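# Sorting the medicine box

There is one job in our house that gets put off longer than any other, longer than the gutters and longer than the drawer of old chargers, and it is the medicine box. Ours has followed us through two moves, first from Plimovbridge and then across Stustlow to the place we're in now, and each time it was simply taped shut and carried to the other end without anybody looking inside. So this June it finally got its turn, on the little square table by the tiled wall, with a pot of tea going cold somewhere out of reach and the window just above.

I had promised a few of you on the Ryu household list that I'd write something about it once it was under way, and I'm sorry it has taken me so long to get the page together. I have written rather more than a line or two, as I always do, but you are very welcome to skip along. 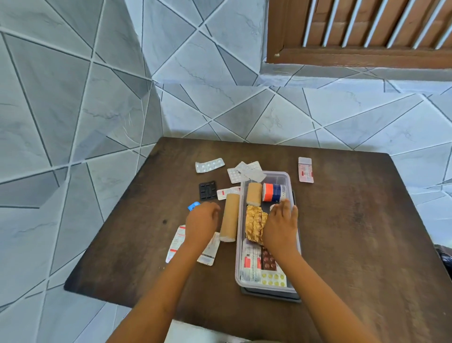

*Page last changed: 6/14/24*

The bandage rolls and the sticky tape are my favourite part of the whole box, I suppose because they're the bits that get used most cheerfully. A roll of bandage means somebody has turned an ankle on the allotment path and is already laughing about it. I like them standing on end at the back, so that you can lift one out with two fingers and not disturb the rest, and the tape goes in beside them (we must have bought that same sort of tape for years, and it still manages to hide whenever it's wanted).

The box itself is nothing grand. It's a plain see-through one with a dark grey lid, and I do think see-through is worth having, even if it means you can tell from across the room what a muddle you've let it get into. The lid goes underneath while we're sorting. My grandmother did the same with her button tin and I've never found a better spot for a lid.

If you're starting from nothing, a box about as long as your forearm will do for most families. I paid 80 for mine at the Metico shop, which felt like a lot for a bit of plastic at the time, though it has outlived two kettles and a toaster since then. They had smaller ones too, and I very nearly came home with one of those instead. I'm glad I didn't, as tablets in their strips take up far more length than you'd think.

## What goes where

We've tried all sorts of arrangements over the years. There was a spell when everything was kept in alphabetical order, which lasted until the first proper cold of the winter, when three people went rummaging for the same thing in the dark. After that we had little paper bags with writing on them, and the writing rubbed off. The way we do it now is much simpler: dressings and rolls towards one end, tablets towards the other, and anything with a leaflet keeps its leaflet folded round it with a rubber band.

I'm fussy about leaflets. If a strip has lost its carton and its leaflet both, and the name on the foil can't be made out, it goes in the pile for the chemist and I don't argue with myself over it. Our chemist takes old tablets back over the counter, so do ask at yours. Please don't tip them down the sink.

Dates are the slow part. They're pressed into the very edge of the foil on a lot of strips, so faint that you have to tilt them towards the window to read them at all, and then of course somebody has popped out the tablet from just that corner and the date has gone with it. I now take my tablets from the other end of the strip, and I've asked everyone else to as well, with mixed success.

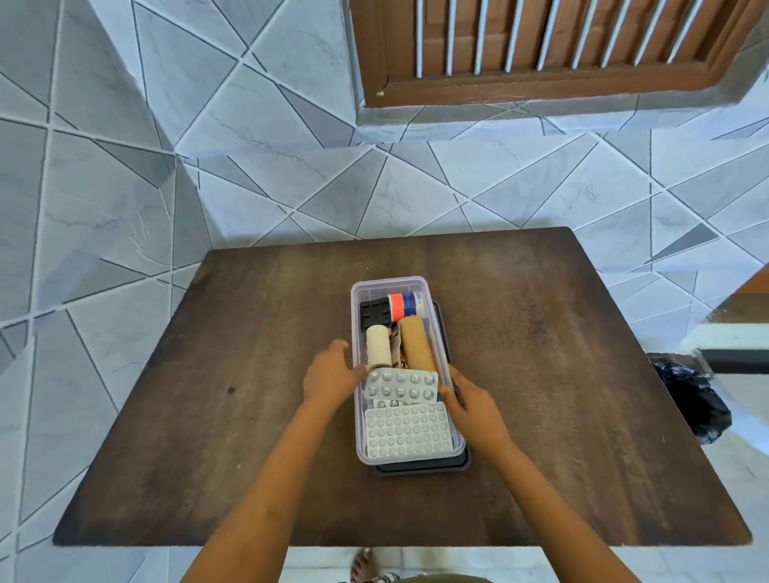 *Tablets at the near end, rolls and dressings further back.*

A few of you asked whether we keep the strips flat or on their edges. Flat, for the most part, with the big sheets at the bottom and the little ones resting on top, where they won't slip down the side and vanish. I did try them on edge once, like records in a rack, and it looked lovely for an afternoon.

I'd also say a word for the table. It's been scratched and knocked for as long as we've had it, and I wouldn't swap it for a smart one. You can spread everything over it without worrying, and being square it lets you walk round three sides when you've lost track of your piles. Put a cloth down if yours is precious. Set aside a good hour as well, and be kind to yourself if it runs over, for it took me roughly 60 minutes just to get through the dates the last time, and that was before I had put a single thing back.

One more small matter, and then I'll let you get on to the last picture. Have a bag within reach before you begin. Empty cartons and torn wrappers breed on a tabletop, and you'll be glad to be rid of them as you go. Anything with tablets still in it stays out of that bag and waits for the chemist.
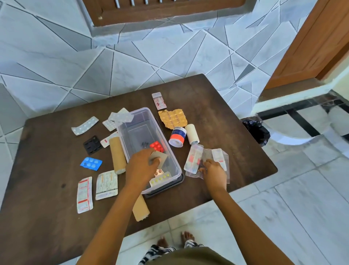
## If you'd like to do yours

Choose a bright morning, and keep small children and the cat in another room until it's all put away. Wipe the box out with a damp cloth and let it dry properly before anything goes back in. When you've finished, write a short list of what you're running low on and stick it inside a cupboard door, where you'll see it before you next go shopping. Mine says plasters, as it has since the spring, and I still haven't bought any.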